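So the Piltcombe demo is off the calendar again. They're calling it "a brief pause to tune the grippers." I was on the call. It was a fault.

What happened, as far as anyone will say: the left arm was told to let go of a packet and kept squeezing. The screen said "released" the whole time. 17 seconds of that before someone hit the stop.

Zomerano's first answer was that the packet was "outside the expected range of objects." It was a packet. The job is clearing a messy table. What range were they expecting?

Second answer, a day later: a cable problem. A loose plug at the wrist, so the open command never got through. Fine, I can believe that. But then why did the software report a release it had no way of knowing about?

Marek Hubáček asked exactly this and got told the status light shows the command, and the gripper's real position isn't checked at all. Read that again if you're planning to stand next to one.

They say it passed 300 cycles on the bench before October. Deepika Poduval asked how many of those were with the cable moving the way it moves on a real job. Long silence, then "we'll circle back."

The fix so far is a cable clip and a new line in the manual. I've seen that fix before, on the Urano cell, and it lasted 2 shifts.

I'd like to be wrong. Show me the log with the real finger position in it and I'll post it right here.

Work goes on in the meantime, same arms, same cables. 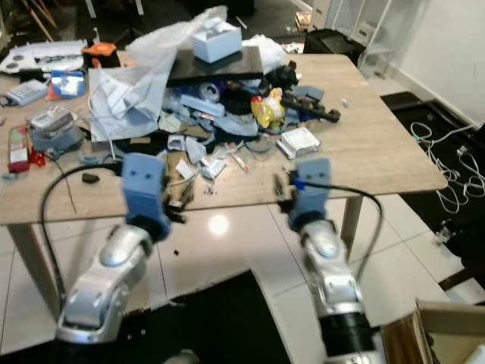

What should you do if the screen says the gripper has let go and it hasn't?
Hit the stop and keep your hands away from the gripper until the power is off. Don't send the open command again to see if it takes.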